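Part-Time Lecturers at Boychuk Wait for Back Pay and for a Date to Talk

The office of the part-time lecturers' union at Boychuk University is on the second floor of the old languages building, behind the copy room. When I arrived on Friday, March 17, 2023, Darcy Doucette was speaking on the telephone with a colleague from the history department who wanted to know if she could still submit her hours for the winter term. The conversation lasted a long time. "She submitted them already two times," Doucette told me afterwards. "The system says it has no record of her. She has taught in this university for 12 years."

Doucette teaches statistics and has been president of the union since last May. In this time the work of the union has become, according to Doucette, mostly the work of a payroll office. The university changed to a new payroll program, Clidosix, at the start of the academic year. The full-time professors receive a fixed salary and passed to the new program without big difficulties. The part-time lecturers are paid by the course and by the hour, and many of them have two or three small contracts in different departments. For these people the payments came late, or came incomplete, or did not come.

I asked how many persons are affected. "We represent 600 lecturers," Doucette said. "I can not tell you that all of them have a problem. I can tell you that I have met very few who had correct pay in every month." The union asked its members to send copies of their pay slips, and a folder with these copies was lying on the desk during our talk. Doucette opened it and read to me from one case without saying the name. The lecturer was missing $2273 for one course, including the marking of the final exams. The department had approved the amount in writing.

"For the administration this is a small sum. For a person who pays rent from it, it is the rent, and also the food, and then the bus pass for the month."

The university does not deny that there were mistakes. In a letter to all staff in January it spoke of "transitional difficulties" and promised that every missing payment would be corrected. What it refuses until now is to negotiate about compensation for the delay. It says that the collective agreement does not foresee interest on late wages, and that the agreement can only be opened when it expires.

Doucette finds this reading too narrow. "The agreement says on which day we must be paid. If one side does not keep the day, then it can not say to the other side, please wait with your complaint until the agreement is finished. We did not wait with our teaching."

There was a meeting in February which should have brought the two sides closer. It was held in the Felent Room, where the senate of the university has its sessions, and it ended after less than one hour. The union had prepared three demands: payment of all missing wages before the end of term, a fixed sum for every lecturer who waited more than one month, and a person in the payroll office who can be reached by telephone. The administration accepted the first and said it would study the third. About the second it did not want to speak.

"I was angry at this moment, I admit it," Doucette said. "But I was also thinking, good, we have the telephone." And is there now a telephone? "There is a form on the website. You can write in the form that you would like to be called."
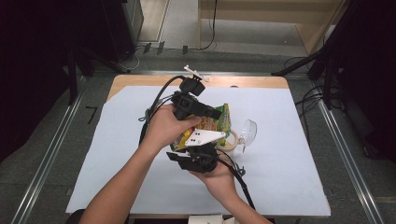 Mackenzie Després wrote to me after the union's last newsletter that the lecturers are right about the money but wrong about the method, and that to hold back the grades, as some members have proposed, would punish first of all the students who need them for a scholarship or a visa. A letter signed by many departments together would have more effect, Després believes, and would cost less goodwill.

I read this message to Doucette, who listened to the end and then was silent for some moments. "This is a serious argument. I have students with a visa in my own class. We have never decided to hold back grades. Some members have proposed it, it is written in the minutes, and I think it is correct that it is written there. But I would like to ask back: how many letters? We have sent letters in October, in November and in January."

The question will be put to the members in any case. The union statute asks for a notice of 18 days before a vote on any kind of action, and the notice has been sent. On the paper there are two possibilities. The first is to stop all work that is not in the contract, for example open days, unpaid meetings and letters of recommendation. The second is to file a grievance for the whole group and wait for an arbitrator. Doucette would not tell me which one is the better. "If I say it to you, then I have voted before the others."

We spoke also about the time before Clidosix, which some lecturers now describe as if everything had been in order. Doucette does not share this memory. The old program, Pirkine, was slow and nobody under fifty knew how to use it, but there was a clerk in each faculty who entered the hours by hand and who could see when something was strange. "If you wrote 30 hours and every week before you wrote three, she called you. The new program pays you nothing and sends a message to an address which you do not use." These clerks were moved to other offices in the summer. The union has asked for two of them to come back until the end of the year, and Doucette thinks that this is the point where an understanding is most probable.

I wanted to know if there are lecturers who have left. Doucette named the departments of music and modern languages, where some courses were given to other persons in the middle of the term. One colleague took a job in a secondary school, with less preparation and a salary that comes every second Thursday. "I congratulated him. What else could I do? He was the best teacher of Portuguese that we had."

The press office of the university answered my questions in a short e-mail. It writes that the corrections are "in their final phase," that the administration respects the work of its part-time staff very much, and that a new meeting is possible when the union withdraws the demand for a fixed sum. To the question of when the final phase began, I received no answer.

Before I left, the colleague from history called again. The form on the website had accepted her request, and she had received a number for it. Doucette wrote this number on the outside of the folder and asked her to keep the e-mail.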